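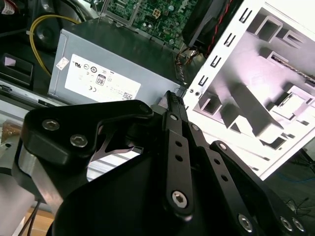

Power supply swap in an older desktop

klec_224
Replacing the power supply in my sister's desktop. Side panel is off. Do I need to pull the graphics card first, or can I work around it?

Trirnik
Leave the card in. Unplug everything from the supply, take out the 4 screws at the back and slide it out.

oldbench
Disagree. I've cracked a slot clip that way. Pulling the card takes 2 minutes.

Trirnik
Depends on the case. Most have enough room.

mags_thibodeau
Either works. Take a photo of the cables before you unplug them - the front panel ones are easy to mix up. And don't reuse the old modular cables with a new supply.

klec_224
Didn't know that about the cables. I'll take the card out to be safe.

oldbench
Good. Keep the screws in a cup.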